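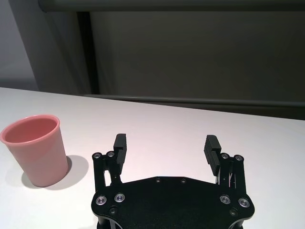
Ferkine 腕部视觉夹持套件

Ferkine 腕部视觉夹持套件(Ferkine Wrist Gripper Kit,常简称 Ferkine 套件)是 Makirov 公司推出的一种末端执行器套件,由一具电动平行夹爪、一台腕部小型相机、一块控制板及配套软件组成,供桌面级协作机械臂使用。套件面向高校实验室与小型集成商,主要用于抓取研究、示教数据采集和轻型物料搬运。现行版本为第二代,于2022年10月发布。

名称

“Ferkine”原为 Makirov 内部一项夹爪研制计划的代号,第一代产品上市时沿用为商品名。中文资料中多不译,早期经销商目录曾写作“菲尔金夹爪”,后停用。第二代在订货单上以后缀 B 区分,机身上不另作标识。

结构

夹爪本体为黑色,底座呈宽板状,边角作倒角处理,板面可见银色圆头螺钉,左右对称排列。两侧手指由连杆驱动,连杆上开有竖向长槽,指端各装一块矩形指垫,内侧带横向棱纹。指垫可拆换,原厂另供平面垫与 V 形垫,分别用于薄板件和圆柱件。

相机安装在腕部一侧,视轴朝向指端前方。夹爪完全张开时,两块指垫与其间的工作区域同时处于视野之内,位于指垫外侧的物体也可能进入画面。例如,一只浅粉色塑料杯立于白色桌面上,处在夹爪左侧、张开的手指够不到的位置,仍可由腕部相机拍到大部分杯身与杯口。软件据此计算横向偏移量,驱动机械臂平移,使目标落入两指之间后再行下探。

控制板安装于机械臂前臂或底座,通过单根线缆与夹爪相连,供电与通信共用一个接头。第一代采用两根独立线缆,腕关节大角度旋转时容易缠绕,第二代取消了这一布置。

主要参数

以下数值引自 Makirov 第二代产品手册。

最大夹持力:40 N
套件总质量(含相机与线缆):700 g
相机帧率:30 帧/秒
夹持方式:平行开合,双指同步
指垫更换:免校准,每指两颗螺钉
位置反馈:编码器
力反馈:由电机电流估算,无独立力传感器

手册注明,夹持力在手指接近全开时有所下降,标称值以行程中段为准。

软件

配套软件名为 Wollex,包括驱动程序、标定工具和记录工具三部分。驱动程序提供 C++ 与 Python 接口。标定工具用于求取相机与夹爪坐标系之间的变换,操作者将棋盘格标定板置于桌面,由机械臂依次移动至若干预设姿态,结果写入控制板的非易失存储器,更换主机后不必重做。

记录工具将图像、夹爪开度和机械臂关节角按统一时间戳存盘。1.2版以前,图像与关节角分存于两个文件,需由用户自行对齐;此后改为单一容器格式,旧文件可用随附脚本转换。Wollex 不包含抓取规划算法,用户须自行接入,或另购 Lyimo 公司的规划模块。

典型工作过程

以桌面杯具抓取为例,机械臂先移至观察位,夹爪张开,相机取像。分割程序提取杯口与杯身轮廓,估计杯体中心及直径。对于上宽下窄的锥形杯,抓取高度一般取杯身中部偏上,过低时指垫与杯壁的接触面积减小,过高则容易压迫杯口边缘。机械臂对准后下探,夹爪以限流模式闭合,电机电流达到设定阈值即停止。

单侧光源会在桌面上投下阴影。阴影与浅色桌面对比明显时,基于灰度阈值的分割程序可能将其并入物体轮廓,造成中心估计向阴影一侧偏移。手册建议改用色彩空间分割,或在工作区两侧布置漫射光源。

供货与服务

套件分为基本型与完整型。基本型含夹爪、控制板和线缆,不含相机;完整型另附相机、标定板及三种指垫。法兰转接板须按机械臂型号单独订购。中国大陆及东南亚地区由 Lyimo 代理,提供安装调试和一年保修,指垫属易损件,不在保修范围内。

Lyimo 另设到场标定服务,按日计费,内容包括手眼标定、限流阈值设定及一次操作培训。培训教材由该公司应用工程师 Tien-fu Fang 编写,共两册,第二册专述薄壁容器的夹持。

评价

Tien-fu Fang 在应用报告中记录了483次塑料杯抓取试验,所用均为完整型套件及带棱纹的标准指垫。报告认为,失败主要发生在对准阶段,常见情形为一侧指垫下探时碰到杯口;闭合之后的滑脱较少。报告未与其他厂商的夹爪作对比,也未公布试验所用的机械臂速度。

用户意见较集中于三个方面。线缆改为单根后,腕部布线明显简化。相机不可单独调整俯仰角,加装较长的自制手指后,指端有时超出清晰成像范围。依靠电流估算夹持力,对软质薄壁件的控制精度有限,低速闭合时摩擦力变化的影响尤为显著,Makirov 在手册勘误中补充了低速段的修正表。

局限

套件未标注防护等级,不适用于有切削液或粉尘的环境。相机为单目,深度须由机械臂多位姿观测或已知物体尺寸推算。透明及高反光物体的识别效果取决于用户所用算法,原厂不作保证。

参见

平行夹爪
手眼标定
末端执行器
视觉伺服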